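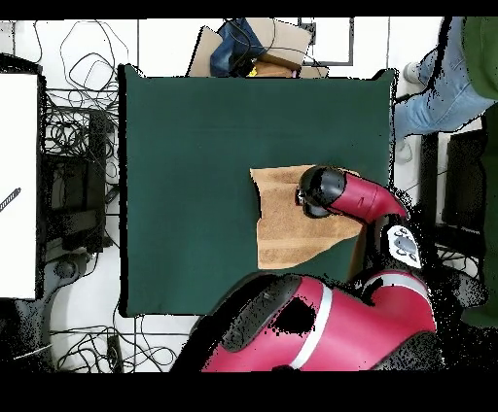
My sister says I'm the reason my towels are terrible, and that anyone who pours in that much fabric softener deserves to dry off with cardboard. OK, fine, maybe. But I've been doing laundry the same way for years and they only got like this after we moved to Lurine in May, so I'm hoping somebody can tell me what changed.

Every bath towel we own has gone stiff and kind of scratchy, and they don't soak up water anymore, they just sort of push it around on you. The tan ones are the worst, and they were my favorites! They also get a sour smell the second they're damp, even when they came out of the dryer smelling perfectly nice an hour before. My kids have started using the beach towels on the sly (I know because they're never folded right when they go back).

What I do now: warm wash, one full cap of Ureck liquid, softener up to the max line, regular dry. The washer is a Gorkeo front loader that came with the house. I have no manual for it and the labels on the dial are half rubbed off, so I use the setting that seems to be Normal. I've bought two new sets already and the first one is going the same way, so I really don't want to keep throwing money at this. Is it me, the machine or the water? And can the old ones be saved, or are they dog towels now?

Posted by scratchytowels in Laundry & Linens
1,047 views

pinecone_attic

It's a bit of everything, but I'd start with the water. I'm one county over from Lurine and when I got ours tested it came back at 292 parts per million, which is very hard. Hard water ties up your detergent, so it doesn't clean as well, and what's left of it settles into the loops along with the minerals. Then softener goes on top and coats the whole mess. So your sister is half right, sorry!

I wouldn't give up on the old ones yet. Here's what I did with mine, and I'd say all but the two oldest came back.

Run a load of towels by themselves on hot with no detergent and no softener, just a cup of plain white vinegar in the drum. Don't stuff it, they need room to slosh. When that's done, run them again on hot with half a cup of baking soda, still no detergent. Don't put the two in together, they cancel each other out and all you get is fizz. And please never vinegar and bleach in the same wash, that makes a nasty gas.

Look in through the door during the second wash. Mine had suds halfway up the glass and I hadn't put in a drop of soap, that was all old detergent coming out. If you still see a lot of suds, do another plain hot rinse. Check the care tags before you go hot with the colored ones, and keep anything dark away from the light ones the first time.

Dry them all the way. I mean really all the way, the hems too. Take each one out and give it a good hard snap before it goes in the dryer and it'll come out so much fluffier. I felt silly doing it and now I can't stop.

After that it's just upkeep. No softener on towels ever again, use less detergent than the cap wants you to, and add a water conditioner powder, the kind sold for hard water. I use the store brand from Symonenko and it's been fine, but I haven't compared it with anything.

One thing though, I wouldn't do the vinegar every week. Some people say it's hard on the rubber parts in the washer over time. I do it every couple of months and haven't had trouble, but my machine is a top loader and older than yours probably is.

gus_on_maple

just buy better towels. cheap ones do this no matter what you do to them. we got ours on sale and theyre still good

also clean the lint thing

tidyish

I agree with most of the long answer up there, but nobody has asked about the washer yet and with a sour smell that's where I'd be looking. I have a front loader too, different make, and mine made everything smell like a pond until I pulled back the rubber gasket around the door and wiped inside the fold. I won't go into what was in there. There was also a baby sock.

So before you strip the towels, do this or you'll be putting clean towels back into a dirty machine: wipe out the gasket, take the detergent drawer all the way out and scrub it in the sink (the softener slot gets slimy), and find the little drain filter, usually behind a flap at the bottom front. Put a shallow pan and an old rag under it before you unscrew it, because water WILL come out. Then run the hottest cycle you've got with the drum empty. If one of those worn labels says something like Clean or Tub, use that.

And leave the door open between loads, unless you've got little ones who'd climb in, in which case pop it open after bedtime.

On the detergent, I use 2 tablespoons for a normal load. It looks like nothing. It cleans fine.

For the manual, there should be a sticker with the model number just inside the door. Type that into a search and you can usually find a copy to download, which would sort out your mystery dial too.

scratchytowels

Thank you!! Found the filter. Found 44 cents and a hair tie. Doing the vinegar load tonight, starting with the tan ones, and the softener has gone under the sink where I can't see it.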